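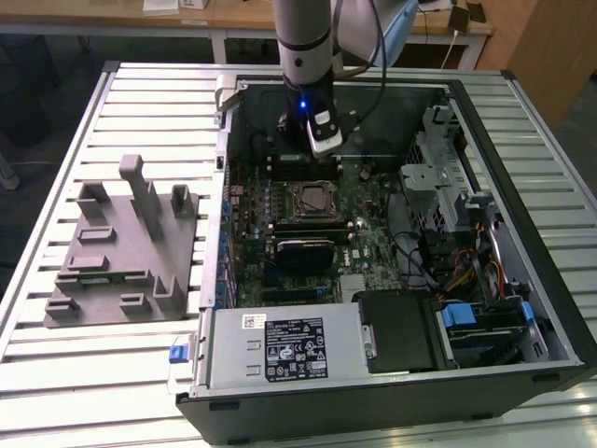

The arm over an open Dell tower, with the gray fixture plate off to the left.

7 Sep 2021

I've been promising to write up our house rules for months, and a reader (hi, Moodley!) finally nagged me into it. So this is the long version of what we do before we let the arm anywhere near the inside of a computer. Some of it comes from proper safety training, some of it comes from Helge Hedlund, who set up the first cell at Wendis and has opinions on everything, and some of it comes from me doing something dumb and writing it down afterward.

A bit of background if you're new. We work on taking apart and putting together old desktop PCs, the kind that offices throw out by the pallet. Memory sticks, cards, drives, that sort of thing. The pallets come to us from a refurbisher in Iststead, and the software side is a homegrown thing we call Stuser. It's a small shop and a small arm, and I think that's exactly why people get sloppy. A big arm in a cage looks like it could hurt you. A small one on a bench looks like a desk lamp.

First rule, and I'll go on about it forever: the risk assessment covers the whole job. I had a very long argument about this with a guy at a meetup who kept telling me his arm was "a safe robot" because it stops when it bumps into you. Well, fine, but what is it holding? A gripper with a sheet metal bracket in it is a different animal from a gripper with nothing in it. Computer cases are full of thin edges, and I have the scars on my knuckles from long before I ever worked with robots. So every time we change the fingers, the part or the path, we go back to the sheet and read it again. Usually nothing changes. It takes ten minutes and a coffee.

Second, power. The tower gets unplugged from the wall before it goes on the bench, and the cord goes in a bin on the other side of the room. Helge's rule is that you should be able to see the cord in the bin from where you stand. Then we hold the power button in for a few seconds to drain what's left. And the power supply itself stays shut, always! There are capacitors in there that can hold a charge for a good while, and we have no business opening one. If a supply is bad it goes to recycling whole.

Third is static, which I used to roll my eyes at. You can't see the damage and the board may work fine for weeks, so it's easy to decide it never happened. What changed my mind was our own log. Out of 1,038 boards we'd handled, we had decent test records for 910, and the early ones (from before we grounded everything properly) were clearly worse. I know that isn't a study, there were other changes going on too, but it was enough for me. Now the bench is grounded, the arm is grounded, the person is wearing a strap, and we check the strap at the start of every shift. Bare metal benches deserve some extra thought here, by the way. They're lovely and stiff for bolting things down, but never run a live board straight on one.

Fourth, sockets. If the processor is out, the pins in an open socket are about the most delicate thing you'll ever point a robot at. Our rule is that nothing gets carried over an open socket if there's another way around. When there really isn't one, we slow the arm down and raise the path. I once dropped a screw into one and spent a whole evening with a magnifier and a sewing needle. Never again.

Fifth, cables. Tie back what you can inside the case, and check the arm's own cable through the full move, by hand, at low speed, with your thumb near the stop. A loop that looks perfectly relaxed in one pose can snag on a drive cage in the next one. Cameras get this treatment too – if yours rides on the wrist, remember that the wrist is fatter than it was in the drawing.

Sixth, the fixtures. We print ours, which I love, since a new one costs next to nothing and I can fix a bad idea overnight. The catch is that you end up with 4 versions of the same plate and they all look alike. So each one gets a revision number, and the program has the same number in its header. If they don't match, you don't press start. Old plates get snapped in half. (This was hard for me. I'm a keeper.)

Then there's speed. Any new program gets 5 slow runs with a person watching before we turn it up, and if you edit one single waypoint you start over from the first run. People hate this one. I hate it too when it's late and I've only nudged something by a hair, but I've stuck with it.

I still owe you the part about emergency stops and where to mount them, plus a template of our checklist once I've cleaned out the swearing. Should be up in October. If your shop does the static stuff differently, leave me a comment, I'd love to compare notes.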